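Unanell Figure Index
README for the data files

Welcome! Unanell is a plain-text index of small-run action figures and their accessories, put together for collectors who want to know what belongs in the box before they buy a loose figure. The first batch covers the Stonen and Keogh lines, plus the Prodis convention variants — those were a blast to sort out.

What's in the download

figures.csv has one row per figure, with line, character, scale, release type and paint variant.
parts.csv has one row per accessory, keyed to figure_id. Swap heads, extra hands, capes, stands and effect pieces all get their own row.
notes.txt is where the odd stuff lives, like the Keogh pirate whose hat only fits the second head.

Right now that comes to 86 figures in 13 waves. Scale is in inches, and most of the Stonen figures are 6. Blank cells mean unknown, so please don't read them as "none"!

Known gaps

Wave 4 of Keogh has no peg sizes yet. The Prodis glow variants share an ID with the regular release, and I'd love to split them in October. 24 part rows still need a second source.

Cleaning loose figures

Lukewarm water and a drop of dish soap will do for most of them. Keep paper stickers and fabric capes out of the sink, and let joints air dry before you pose anything.

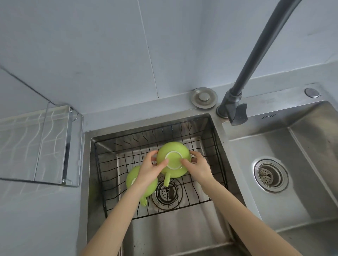

Lime-green cups at the dish rack.

Corrections

Send the figure_id, the column and where you found the right value. Box scans are wonderful — instruction sheets even more so.

Last updated May 8, 2012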